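Lastport Trade Rules Information Project: progress report to the Nwosu Fund, second period

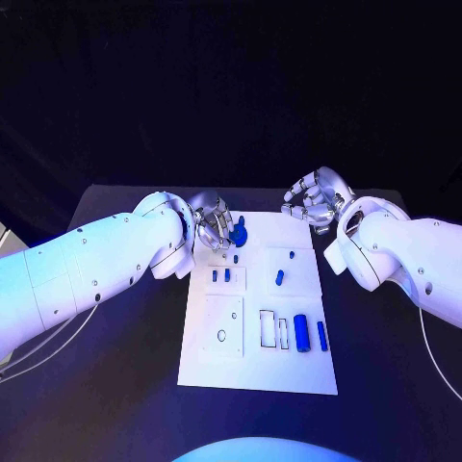
The project gives small firms in and near Lastport plain information on how the relationship between the United Kingdom and the European Union affects them, and passes their evidence on to people who make policy. This report covers the six months to September.

Briefings

We planned 12 briefings and published 13. The extra one was on the movement of samples and goods for repair, which firms kept asking about. The most read was the briefing on product marking. The least read was the one on public procurement, and we do not plan to update it unless the rules change.

Each briefing is now two pages at most. Readers told us in the first period that the longer ones were being printed and left in a drawer.

Survey of firms

The survey went to 900 firms on the Brurenero business list and 200 replied. We had hoped for more. Replies from food producers were good, but replies from haulage were poor, and the results should not be used to say anything about haulage on its own.

The main points were:

Paperwork for small consignments is still the most common complaint.
Firms that sell to only one member state report fewer problems than those selling to several.
Opinion on closer alignment with EU rules is divided. Manufacturers mostly want it. Service firms mostly have no view.
Few firms had heard of the review of the trade agreement.

Meetings

We held four public meetings, three in Lastport and one in Giris. The Giris meeting drew 40 people, which filled the room. One of the Lastport meetings clashed with a council by-election count and was thinly attended. Candidates from all parties were invited to the last meeting and two came. We kept to the neutrality condition in the grant agreement throughout.

Spending

Spending is slightly under budget. Printing cost less than planned and room hire cost more. The post of part-time researcher was empty for seven weeks, and we would like to carry the unspent salary into the next period.

Next period

We will repeat the survey with a shorter form and contact haulage firms by telephone. A written submission based on both surveys will go to the parliamentary inquiry if its deadline allows. A second meeting in Giris is booked for the evening, starting at 7pm, as several people said they could not leave work for the first one.

We ask the Fund to agree the carry-over and the change to the survey method.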